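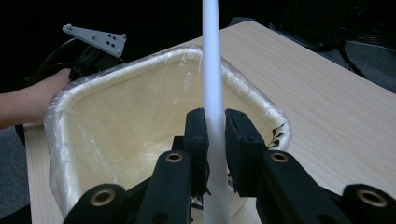
The station at Clotau stood on piles at the mouth of the Vedon, on the side where the mud was firm enough to hold them. It had two rooms and a wet store. Zachary Sawatzky had the room facing the river.

His contract ran from the start of August to the first hard frost. The work was set out in a binder. A gill net was to be put across the side channel at slack water, left for one hour, and lifted. Any sturgeon was to be measured from the snout to the fork of the tail, scanned for a tag, tagged if it had none, and released facing upstream. Everything else went in a second table, with less detail.

The binder had been written by a man called Riedl, who had run the station before him and whose handwriting also appeared on the fuse box, the kettle and the inside of the boat. Riedl numbered his paragraphs. Paragraph 11 said that no fish was to be given a name.

Sawatzky had no intention of giving a fish a name. In the first fortnight he caught bream, flounder, a great many shore crabs and one eel, which left through the mesh while he was looking for his pencil. He entered the eel as observed, length not taken.

The first sturgeon came on a falling tide with the wind behind it. He felt it in the float line before he saw it, a slow pull with no jerk in it. It lay in the net without rolling. He brought the cradle under it, as described in paragraph 6, and lifted one end and then the other. The row of plates along its back was worn nearly smooth towards the tail. On the left side one plate was missing and the skin had closed over the gap.

The scanner gave a number ending in 634. He wrote it down, measured the fish, and held it against the current until it took its own weight and went.

That evening he looked up the number. The tag had been put in at Andell, 300 kilometres upriver, in the years before the weir was built. The fish had gone down to the sea, and the weir had been finished behind it. Since then it had been recorded at Clotau every summer, always in the side channel, always within the same stretch of the tide table. Under remarks, in each of Riedl's entries, there was a single word: waiting.

Sawatzky considered this to be poor practice. The remarks column was for injuries, parasites and equipment faults. He typed up his own entry and put: one lateral plate absent, healed.

He caught 634 again nine days later, and again four days after that. A sturgeon ready to spawn will hold in brackish water until the river is right for it. The flow has to rise and the temperature has to sit within a narrow band. If neither happens, the fish takes back what it can from its own eggs and returns to sea. This was in the binder too, at paragraph 19, and was correct as far as he could establish. The Vedon had not risen properly in August for a long time. The weir had a fish pass, built to a design meant for salmon. A salmon will jump. A sturgeon of that length needs room to turn.

He wrote to the office at Andell and asked for the dimensions of the pass. They sent him a leaflet with a drawing of a salmon on it. He wrote again. The second reply gave the dimensions, and he marked them out on the station floor with string – length, width, and the two bends. Then he cut a piece of rope to the length of the fish and laid it in the first bend. It would not go round without touching both sides.

He left the string where it was. For the rest of the season he stepped over it on the way to the kettle.

The last set was made in a light rain, with ice already in the bucket handles. The net held three flounder. He worked the channel for the full hour, lifted, set again, which the binder did not require, and lifted again. There were no sturgeon. He entered zero, and the water temperature, and the state of the tide.

The season report was due in the new year. It ran to a few pages, most of them tables. He added an appendix with a plan of the fish pass, the two bends drawn to scale, and a sturgeon of the recorded length drawn to scale beside them. He sent it on February 6, 2023 and received an automatic reply.

The office asked whether he would take the station for another year. He said he would, and asked for a longer float line, a new scanner battery and a copy of Riedl's older notebooks, which were not in the binder. The notebooks arrived in a box that had held tinned pears. He read them in order. In the earliest, beside the first entry for 634, Riedl had written a name and then crossed it out with such care that the paper had gone through.

Sawatzky held the page up to the lamp. He could make out the first letter and possibly the last. He put it back in the box with the others and went to check the tide table for August.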